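Ticket 749: Gripper closes late, then stalls at half travel
Project: Valance arm, shared workshop build
Status: open
Priority: normal

Reported in February. After the arm has been running for 60 minutes the gripper takes a second or more to answer a close command. Sometimes it stops halfway and the servo hums until I send open again. A cold start clears it for a while.

Setup is the Risorell servo on the wrist, Morelli driver board, firmware build 124. Linkage and plates are our own parts, black, held with small screws. Supply is the Ukell bench unit everyone uses.

Tried so far:
Swapped the servo cable. No change.
Moved the driver to its own supply lead. No change.
Lowered the close speed in the config. Stalls less often but still stalls.
Backed off the linkage screws a quarter turn each and put thread locker on them.
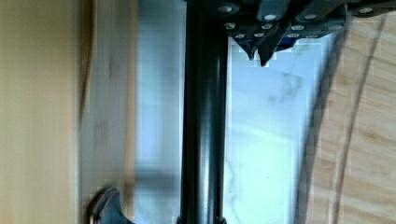
With the screws backed off I ran 2,000 open and close cycles overnight with nothing in the grip. The log has three stalls, all in the last hour. Before the change it was stalling every few minutes by then, so binding in the linkage is at least part of it.

Next step is to log servo current during a stall and see whether the driver is hitting its limit. If anyone has the config file from before build 124, please attach it here. Mine got overwritten.

Update, 9:40 pm: current log is running. Please leave the arm powered.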